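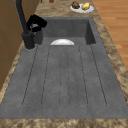
Re: Soaking dried beans, and the Sutherland water question

On 2022-11-22, Shu-fen Tang wrote:

> I've followed the bean thread since August and I'm still confused. My
> borlotti went in overnight, simmered for 3 hours and came out like
> gravel. The same bag cooked at my sister's in Wuravport was soft in
> half the time. Is it the water? The age of the beans? I salted the
> soaking water, which my mother would call a crime. Also, does anyone
> still grow the Mirnen bean? I lost mine to slugs.

Shu-fen, what a lovely question, and yes, I'd put money on the water! Sutherland water is properly hard (look at the inside of your kettle), and the calcium in it keeps the skins firm however long you simmer. If Wuravport is on the soft supply, your sister has a head start on all of us.

Try this with the rest of the bag. Put the beans in a big bowl with plenty of room, because they swell more than you'd think, and cover them well with water. Stir in a small pinch of bicarbonate of soda. Leave them overnight, tip the water away, rinse, and start again with fresh. Boil hard for ten minutes before you turn them down, and don't skip that with kidney beans or borlotti, as it deals with the stuff that upsets stomachs. After that the gentlest simmer you can manage.

Go easy on the bicarb. I once put in a whole teaspoon and got soup — very nice soup, but I'd promised people a salad.

Salt in the soak is fine, whatever your mother says (sorry to her). I do it every time now and the skins split far less. What I do hold back is anything sour. Tomatoes, vinegar and lemon all go in once the beans are soft, never before.

Age matters too. I had a jar at the back of the cupboard that gave me 4 hours of boiling and nothing to eat at the end of it, so those went on the compost.

As for the Mirnen, yes, I've got it! It did wonderfully this year up the Grondar netting, which I'd recommend to anybody with a windy plot. Small cream beans with a thin skin, and they cook faster than anything else I grow. I can spare 40 seeds if you send me your address off list. Start them in pots indoors and keep them there until they're a decent height, and the slugs will have to find something else.

Has anyone tried them fresh from the pod with just oil and sage? I'm hooked.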